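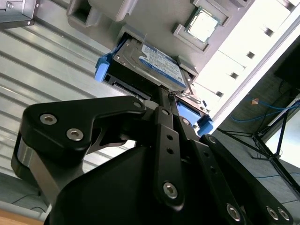
Machines will earn their place on the shop floor one dull job at a time, according to Harsh Shakya, and swapping a hard drive is as good a place to begin as any.

Gritden today publishes the first results of its Grondar trial, which asks whether a robot arm can take over routine bench work on servers. The trial began in August at the company's Nendudton workshop and covers 3 chores: handling drives in their trays, sorting returned parts and coiling cables.

Over 3388 attempts, the arm finished 3000 without help. A member of staff had to step in for the remainder, most often with cables, where progress has been slow. Drive trays gave the best results. A further 176 attempts were stopped early for safety checks and are not included in the total.

Gritden does not regard the system as ready for unattended use and has no plans to offer a household version. Work on laundry and dishes, carried out with Wanyama, remains at an early stage.

The full report is available on request from the Gritden press office, open until 5 p.m.

ENDS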